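Chapter 6
Choosing a Hand-Held Gripper Kit

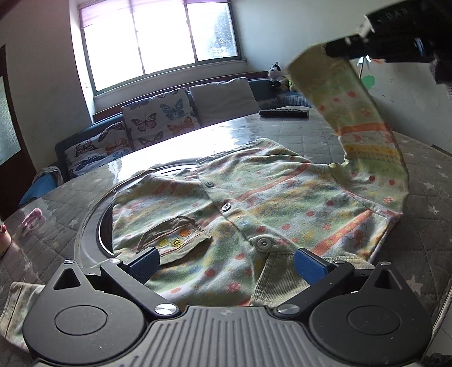

By the time a teaching lab or small workshop reaches the point of buying equipment, it has usually settled what the robot is meant to do. Chapter 5 dealt with that decision. This chapter deals with the next one, the purchase of the hand-held grippers that people will use to show the robot how a task is done. It follows one buyer, a training workshop called Haswood, through the choice between two kits and a hire service, and it uses folding and sorting clothes as the task throughout.

Clothes are a hard test for any gripper. A box has the same shape wherever it is put down. A child's shirt does not. The sleeves bend, the collar folds over on itself, and a cuff may be two or three times as thick as the cloth beside it. Someone working with a gripper in each hand has to hold one part of the garment while the other part moves. If the kit makes that awkward, the recordings will be slow and full of second attempts, and the robot will learn from those as well.

6.1 What the buyer is paying for

A kit of this sort has four parts that can be priced separately: the grippers, the cameras, the software that stores and lines up the recordings, and the support. Sellers often quote a single figure for all four. Ask for them to be split. Haswood's first quotation, from a supplier called Tuncer, gave one price for a pair of grippers "with full software". When the workshop manager, Gwawr Bellis, asked what this covered, she learned that the software licence ran for a year and that the pads were treated as a consumable and charged for after the first set.

Pads matter more than their price suggests. They are the only part of the gripper that touches the work. A smooth pad will let thin cotton slide, and a very soft one wears quickly against zips and buttons. When comparing kits, find out the following before anything else:

How the pads are fixed, and whether they can be changed without tools.
How wide the jaws open, measured between the pads.
The weight of one gripper with its camera fitted.
Whether the left and right grippers are interchangeable.
How long the recording runs before files must be moved off.
Who pays for carriage if a unit goes back.

The weight should be checked in the hand. A figure on a data sheet gives no idea of where the weight sits, and a gripper that is heavy at the front will tire the wrist long before a heavier one that is well balanced.

6.2 The three offers

Haswood compared the Tuncer kit with one from Okine, and both with a service run by a firm called Gostina. The Okine kit cost more to buy but came with 2 spare sets of pads and no yearly licence. Gostina sold no equipment at all. It sent its own staff with their own grippers, recorded the task at the customer's premises and charged by the finished recording.

The service looked expensive at first. It became less so when the workshop worked out what its own people's time would cost. Ozan Dağdelen, who kept the figures, assumed that a beginner would need about 45 minutes of practice before any recording was worth keeping. He also assumed that some recordings would be thrown away every day. On those figures the service was the cheaper choice for a single short job. Over several jobs it was the dearer one, and Haswood expected to have several.

Readers should repeat this sum with their own figures. The answer depends mostly on how many different tasks are planned, and only a little on the price of the kit.

6.3 The trial

Both kit suppliers agreed to a loan of 30 days. This is a reasonable period to ask for. A demonstration by a salesperson shows what the kit can do in practised hands, and a trial shows what it will do in yours.

Yae Fukuda ran the trial and kept it simple. Each operator worked through the same pile of clothes with each kit, in homes as well as at the workshop, and wrote down every slip, jam and lost recording on a paper sheet. By the end there were 129 usable recordings. The sheets proved more useful than the recordings when it came to the choice, and an extract from them is given in Table 6.1. Note that operators disagreed about comfort and largely agreed about slips.

The table also shows which parts of a garment caused trouble. Flat panels gave very little. Cuffs, collars and button fronts accounted for most of the entries, and these are the parts a buyer should try first if time with the kit is short.

Before going on, draw up a list of the objects your own robot is to handle and mark those that are soft, thin or uneven in thickness. You will need the list for the exercises in section 6.4, where the two kits are compared point by point.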